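Notebook, April, after lunch

Budget day, finally! Ívar sent over the spending limits this morning and they are better than I dared hope, so I want everything down here while it's fresh. Ketill, Ásdís, please scribble on this wherever you disagree. The page stays open until the order form goes in.

What we're planning for: a second full season of hand-held gripper collection in ordinary homes, plus the first bench arm to play the data back on. Up to now the arm has been a "someday" line on every list I've made. It is now a real line with a real number next to it, and I've been grinning about it since ten.

Grippers first. I'd like to go up to 5 complete pairs, left and right, all built from the same print files. The old single ones can go to Poul for teaching. Grirwood will machine the linkage arms for us if we send drawings with proper tolerances this time (my fault last round, I left the hole sizes off two of them and they had to call). Their turnaround is fine. Their price per pair drops if we order everything in one go, so let's do that and stop dribbling parts orders out month by month.

Finger pads. We're still going through these faster than anything else. I have 800 set aside for pads, pins and screws together, and I think that holds if we cast the pads ourselves. Ásdís has a mold nearly ready. The question is whether to stay with the ribbed pattern or try a flat, softer one alongside it. My vote is to stay ribbed for the main order and pour a small batch of flat ones to play with. Changing pads in the middle of a season makes the comparisons miserable, as we all remember.

Cables. Not glamorous, but I want braided ones for everything, with a clip at the wrist. Ingvar found a supplier who cuts to length. Please, nobody buy the bargain ones again.

The arm. Two quotes on my desk, one from Gadness and one from Escobar. Gadness is cheaper up front and the arm is lighter, which I love, because we could carry it between rooms without asking anyone for help. Escobar includes the controller, a spare wrist and training for 2 people. Once you add those to the Gadness quote the gap nearly closes. I've asked both for the same three things in writing: delivery time, what a replacement joint costs, and whether we can mount our own fingers without voiding the warranty. Gadness answered the first one within an hour. Escobar answered the third with a very cheerful yes and a drawing of the flange — the bolt circle is different from ours, so add an adapter plate to the Grirwood order whichever way we go.

Ketill's point from yesterday, copied here so it doesn't get lost: the arm needs a table that doesn't wobble, and the table isn't in the budget. Correct! I've moved a bit over from travel. If the old optics bench is still in the basement I'd rather have that.

Storage. Amano quoted us for drives, 9 of them, enough for the season with a full second copy. Ívar wants to know if we can start with fewer. We can, but then somebody has to shuffle files in July and I know exactly who that will be. Leaving it at the full number for now.

Still open: carrying cases (foam or dividers?), insurance while the kit is out in homes, and a label printer, which I've wanted for ages.

The line I'm keenest to defend is the one for props and groceries, small as it is. Ívar asked why it can't just be a box of plastic fruit bought once, and I do see the appeal from his side of the ledger. But the real stuff is so much better to work with! A glossy red tomato held between the two blue pads, over a green plate with more fruit on it, is the kind of thing we want plenty of: smooth skin, a shiny highlight, something you don't want to squash. I'd like that line to cover fresh fruit for every visit plus a few plates with different rims, and I'll write it up for Ívar as consumables so it sits next to the pads. Poul, if you have last year's grocery receipts, drop them in the tray by my desk and I'll add them up before the form goes in.

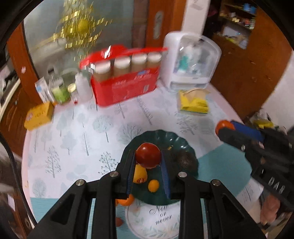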